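Satura vuelve con «Rillora», y el misterio dura poco

El dúo Satura ha publicado «Rillora», primer adelanto de un disco previsto para septiembre en el sello Aitken. La nota de prensa habla de «una ruptura total con lo anterior». Cuesta encontrarla: están el bajo sintético de siempre, la voz enterrada en reverberación y un estribillo que tarda casi tres minutos en asomar, para irse enseguida.

Produce Eckhard Schwerdtfeger, que ya firmó el EP «Jellitura» y que aquí repite hasta el mismo redoble de caja. Hay un buen puente, eso sí, con un piano desafinado que merecía más sitio.
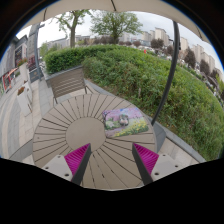 Un disco de 14 temas

El álbum traerá 14 cortes, 6 de ellos instrumentales. Según el sello, el grupo grabó 30 maquetas y descartó el resto «por exigencia artística». Veremos. El anterior también se anunció como obra mayor y le sobraba la segunda mitad entera.

La gira pasará por 20 ciudades, todavía sin salas confirmadas, aunque la preventa ya está abierta. Quien quiera comprar entrada para un sitio que aún no existe puede hacerlo desde la web del grupo.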